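Leltulo Residents' Association
Minutes of the meeting on the paved area, May 2020

Present: Rianne Van Leeuwen (chair), Yuk-lan Chung, Pin-yu Cheng, Fidelina Tamayo (minutes)
Apologies: Oi-ling Tang

1. Matters arising
The October minutes were agreed with one correction: Wastero was asked for a price to clean the paving, and did not offer one.

2. Joints in the concrete
Rurkex has sent a quote to clean out and reseal all the joints, and calls the work urgent. Pin-yu asked what was urgent about it. The letter gives no measurements and mentions neither depth nor width. Yuk-lan said the long joint up the middle is uneven and looks only partly filled, and she would not like to leave it another winter. Pin-yu accepted that one joint may want doing but could not see how this became every joint on the site.
The chair noted that Rurkex would be paid by the metre.

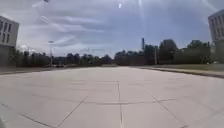
3. Proposal to mark out bays
Ko has proposed 39 painted bays, with a charge to permit holders. The slabs carry no markings at present. Fidelina asked where the figure of 39 came from and whether anyone had drawn it to scale. No drawing was attached. The letter also says the space is "underused", but does not say at what hours anyone looked.
Yuk-lan was in favour of a few bays near the buildings, provided the rest stays open. Pin-yu was against any paint until the joints are settled - otherwise it gets dug through and we pay twice.
Not agreed. Ko to be asked for a drawing.

4. Kerb and grass
Oi-ling had written in to suggest lowering the raised kerb by the grass so that a mower can get up. Rianne doubted it was worth the money. A ramp board would cost about 600 less, on Oi-ling's own sums. Deferred until Oi-ling can attend.

Actions
Pin-yu: measure the middle joint and ask Rurkex for a price for that one alone.
Rianne: write to Ko.
Fidelina: find the last sealing invoice, if there was one.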